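Joment 614 bench mat review: a cut-resistant work surface for the home shop
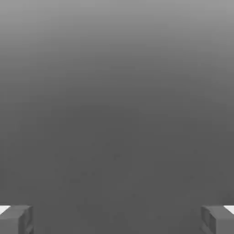
Does a 3 mm mat protect a benchtop from a utility knife?
Against ordinary scoring cuts it does, provided the blade is kept upright and the mat is lying flat.

The Joment 614 is sold as a general-purpose bench mat for cutting, gluing and light electronics work. It comes rolled in a cardboard tube. Mine held its curl for two days and needed weight on both ends before the corners sat down. Liten, the Canadian distributor, recommends laying it out in a warm room, and the instruction sheet says little else.

Cutting performance is good. After 10 passes along a steel rule with a fresh blade, the score line was shallow and had mostly closed by the next morning. Angled cuts are less forgiving and lift a thin burr that catches on fabric. A Fuchs rotary cutter left no mark I could feel with a fingernail.

Adhesives are a mixed result. Dried PVA peels off in one sheet. Contact cement does not, and the solvent I used to remove it left a dull patch. Hot glue releases if left to cool fully.

Heat resistance is the weak point. A soldering iron tip will mark the surface at once, so use a silicone pad for that work. The competing Prumov mat handles heat better but is stiffer and slides on a varnished bench.

There is no printed grid. Anyone who measures on the mat will want a different model. I use a rule and didn't miss it, and the plain colour makes small screws easier to find.

Rating: 3 out of 5. Replacement mats are listed under part number 2999, with stock due in December.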